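Taking care of a wooden cutting board

Last updated: April

A wooden board can serve you for many years, but it does not like to be forgotten in the sink. My first board cracked in one winter. I had put it in the dishwasher every evening and dried it near the heater. The one I use now is beech, and it is older than my daughter.

Washing

Wash the board by hand soon after you use it, with hot water, a little dish soap and a brush. Wash both sides, also when only one side is dirty. If just one face gets wet, the board will bend. Then wipe it and stand it on its long edge, so the air can reach everywhere.

Smells and stains

For onion and garlic, sprinkle coarse salt over the wood and rub it with half a lemon. Leave it for ten minutes and rinse with cold water. Beet stains need more patience. I repeat the salt two or three times, and what is left after this I accept.

Oiling

Use food-grade mineral oil. Olive oil and sunflower oil become sticky and smell bad after some weeks. Warm the bottle in a bowl of hot water, pour a small amount on a dry board and spread it with an old cotton cloth. Let it stay overnight and wipe off the rest in the morning. My neighbor Kerstin Petersen mixes a little beeswax in hers, and the surface becomes very smooth, but it takes more time.

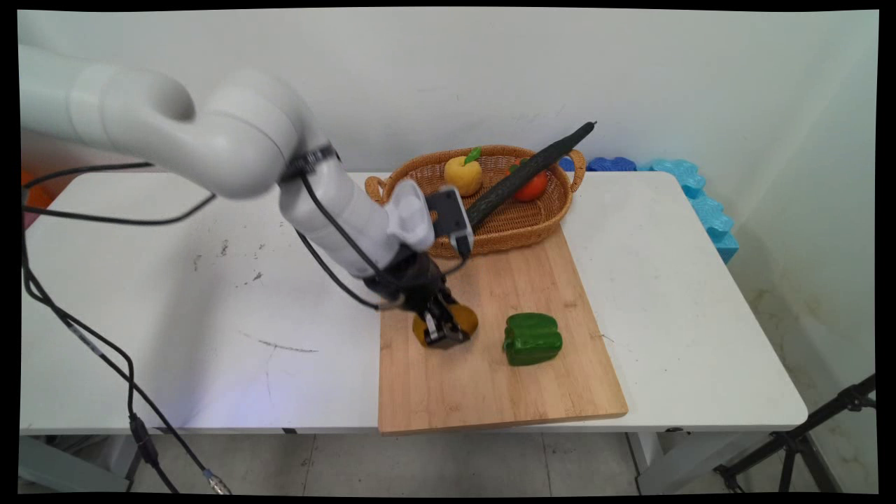
Wooden cutting board on a white folding table.

Sanding

When the knife marks are deep, sand the board along the grain. Begin with 100 grit paper and change to a finer one when the marks are gone. Wet the wood a little, let it dry completely and sand again, because the fibers stand up after the first water. I do not go up to 1000 or 2000 as some people do for wood they want to shine. Oil it the same day.

A board that moves when you cut is dangerous. Put a damp dish towel under it, folded once, and take the towel away when you finish.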